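How I Get Black Clothes to Stay Black

I wear a lot of black. Most of my closet is black, if I'm telling the truth, and for years everything I owned slid into that sad brownish gray after a couple of months. My friend Lena Górecki finally got tired of hearing me complain and walked me through what she does. I've changed a few bits since then, but the bones of it are hers.

What you need

A cold water detergent made for darks (I use the Dulari one, any will do)
White vinegar
A mesh bag or two
A drying rack or a line in the shade
A packet of black fabric dye, only if the shirt is already far gone

Step 1: Wash less

I know, I know. But a long-sleeved tee you wore for an afternoon at a desk can hang on a hook overnight and go again. Mine get two wears now, sometimes more in winter. Spot clean the collar with a damp cloth and leave the rest alone.

Step 2: Turn everything inside out

The fading you see is mostly surface fuzz. The fabric rubs against the drum and against everything else in there, little fibers lift up, and the whole thing looks dusty. Inside out, the rubbing happens where it doesn't show. Pull the sleeves all the way through too! I used to leave them bunched up inside and the cuffs never got rinsed right.

Step 3: Cold water, short cycle, half a load

Pick the gentlest setting your machine has. Zippers closed, jeans in a separate load, anything thin in a mesh bag. I use less detergent than the cap says, because too much leaves a pale film that looks exactly like fading.

Step 4: Vinegar in the rinse

About 200 ml in the softener drawer. It helps clear out that film, and no, you won't smell like a salad. Don't ever mix it with bleach, and skip it if your washer's manual tells you to.

Step 5: Skip the dryer

Shake each piece hard, smooth the seams with your hands and hang it in the shade, still inside out. Sun is brutal on black. If you have to use the dryer, go low and take things out while they're a bit damp.

Step 6: Sort before you dye anything
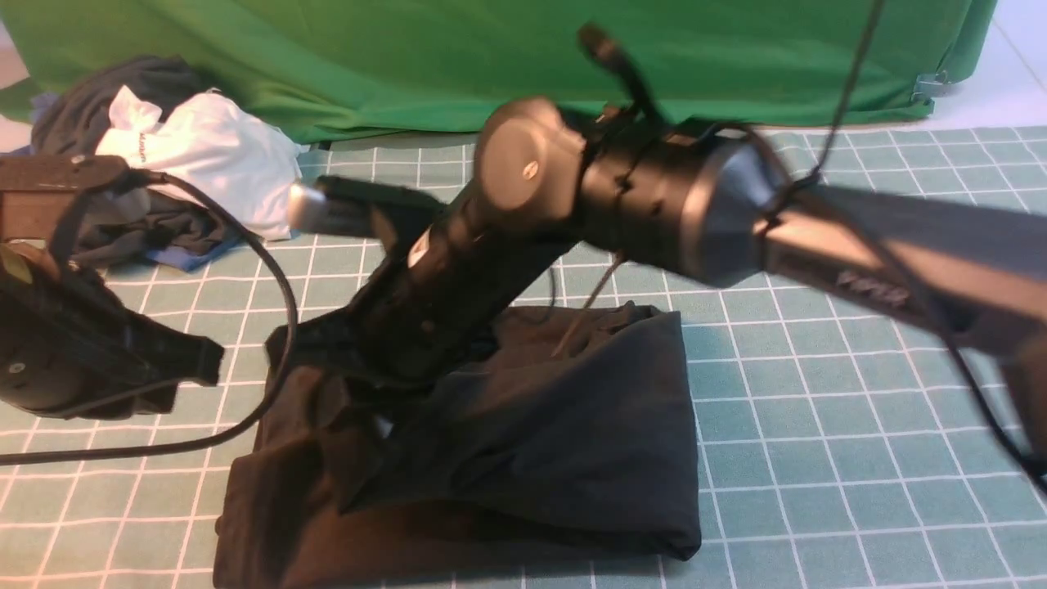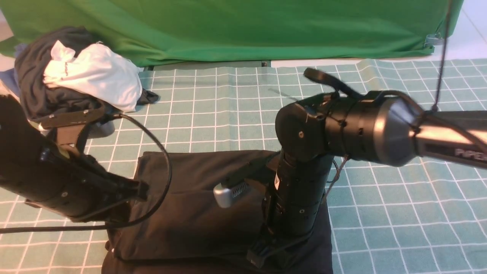
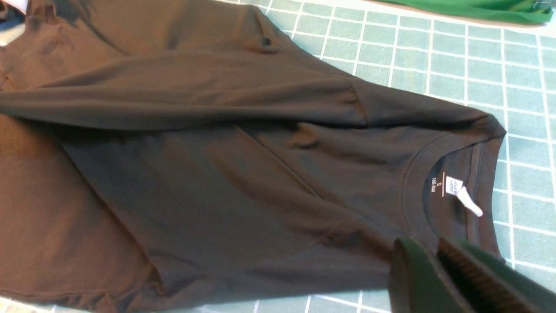 Dye can't fix everything, so I go through my pieces one at a time in good light before I open a packet. Cotton takes it beautifully, polyester mostly shrugs it off, and the stitching is often polyester even on a cotton shirt, so you may end up with paler seams. Look at the color under more than one lamp, too. The dark long-sleeved tee in the last picture goes a warm brown where the light hits it and stays charcoal down in the folds, and it's very easy to call a shirt faded when you're really looking at the bulb. Carry it over to a window before you decide. If it still looks rusty next to something you know is black, then go ahead and dye it, following the packet to the letter, and wash it by itself the first couple of times after that.

Socks I don't bother with. Tadeusz swears he has a method for socks but he hasn't written it down for me yet.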